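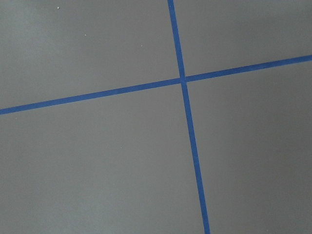 Superficie gris delimitada con dos tiras de cinta azul que se cruzan.

Organización de la mesa de trabajo doméstica: recomendaciones para el uso de cinta adhesiva de señalización

Servicio de Orientación para el Hogar – Fichas prácticas

La presente ficha reúne las recomendaciones del servicio para quienes disponen de una mesa de trabajo en casa, ya sea en el garaje, en el trastero o en un rincón de la cocina, y desean distribuir su superficie en zonas fijas. El texto ha sido revisado por Vira Kobzar, responsable de contenidos de taller, y sustituye a la versión publicada en abril.

Antes de empezar

Conviene decidir primero qué tareas se realizan con mayor frecuencia. Una mesa destinada a pequeñas reparaciones no se reparte igual que otra dedicada a la costura o al trasplante de macetas. Se recomienda anotar durante varios días qué herramientas se utilizan y cuáles permanecen sobre el tablero sin necesidad. Estas últimas deben guardarse en cajones o colgarse en la pared antes de trazar ninguna línea.

En la mayoría de los hogares bastan cuatro zonas: una para la labor en curso, otra para las herramientas de mano, una tercera para piezas pequeñas y tornillería, y la última para los productos líquidos. La zona de productos líquidos se situará siempre lejos del borde y de cualquier enchufe.

Limpieza de la superficie

La cinta se adhiere mal sobre polvo, grasa o restos de cera. Se retirará primero la suciedad suelta con un cepillo o un aspirador y se pasará después un paño humedecido en agua templada con unas gotas de jabón neutro. En superficies muy engrasadas puede emplearse alcohol de limpieza, previa prueba en un punto poco visible. Los tableros barnizados y los lacados son sensibles a este producto y pueden quedar mates.

La superficie debe secarse por completo. En locales sin ventilación se dejará pasar una noche entera.

Elección de la cinta

La cinta de enmascarar para pintura resulta adecuada para pruebas y para distribuciones provisionales. Se retira con facilidad, si bien sus bordes se levantan con el roce continuado. Las cintas de vinilo soportan mejor la humedad y el paso repetido del paño, y son preferibles cuando la distribución es definitiva. Se desaconseja la cinta de embalar, cuyo adhesivo deja restos difíciles de eliminar.

El color debe contrastar con el fondo. Sobre tableros claros funcionan bien los tonos oscuros o vivos; sobre tableros oscuros, el blanco y el amarillo. No es aconsejable emplear más de dos colores en una misma mesa.

Medición y colocación

Las medidas se tomarán siempre en milímetros y desde el mismo canto. En el modelo de mesa que el servicio utiliza en sus talleres, de 1456 mm de largo por 900 mm de fondo, la línea transversal se coloca a 1156 mm del canto izquierdo, de modo que queda a la derecha una franja de 300 mm para herramientas. En mesas de otras dimensiones se adaptará la proporción a las necesidades de cada usuario.

Se marcarán con lápiz dos puntos por línea, uno en cada extremo, y se unirán con una regla larga o con un cordel tenso. La cinta se fija en el primer punto, se desenrolla sin estirarla hasta el segundo y se presiona desde el centro hacia los extremos con un paño seco. El estiramiento es la causa más habitual de que la cinta se contraiga y se despegue al cabo de unos días.

En los cruces, una tira puede pasar por encima de la otra sin inconveniente. Si se prefiere una superficie sin relieve, se cortará la tira superior a ambos lados del cruce con una cuchilla afilada, apoyada ligeramente para no rayar el tablero. En los extremos se dejarán unos 50 mm sobrantes, que se doblarán bajo el canto.

Mantenimiento

La cinta se limpiará con el mismo paño que el resto de la mesa, siguiendo el sentido de la línea. Las puntas levantadas deben recortarse cuanto antes. Kam-wah Lui, monitor del taller de Randale, recomienda además revisar la distribución con cada cambio de estación – las tareas de primavera y las de invierno rara vez requieren el mismo espacio.

Retirada y restos de adhesivo

Para retirar la cinta se levantará un extremo con la uña o con una espátula de plástico y se tirará despacio, en un ángulo cerrado y casi paralelo a la superficie. Si ofrece resistencia, puede templarse con un secador de pelo a potencia baja.

Los restos de adhesivo se tratan con unas gotas de aceite vegetal. Se dejan actuar diez minutos, se frotan con un paño suave y se lavan con agua jabonosa. Sobre madera sin tratar no debe utilizarse aceite; en ese caso se empleará una goma de borrar blanca y, si fuera necesario, un lijado muy fino en el sentido de la veta.

Precauciones

Las cuchillas se guardarán cerradas y fuera del alcance de los menores. Los disolventes se utilizarán con la ventana abierta y nunca cerca de una llama. Los paños impregnados de alcohol se extenderán al aire libre hasta que se sequen antes de desecharlos.

Fichas relacionadas: Cuidado de tableros de madera. Almacenamiento de tornillería. Iluminación del puesto de trabajo en casa.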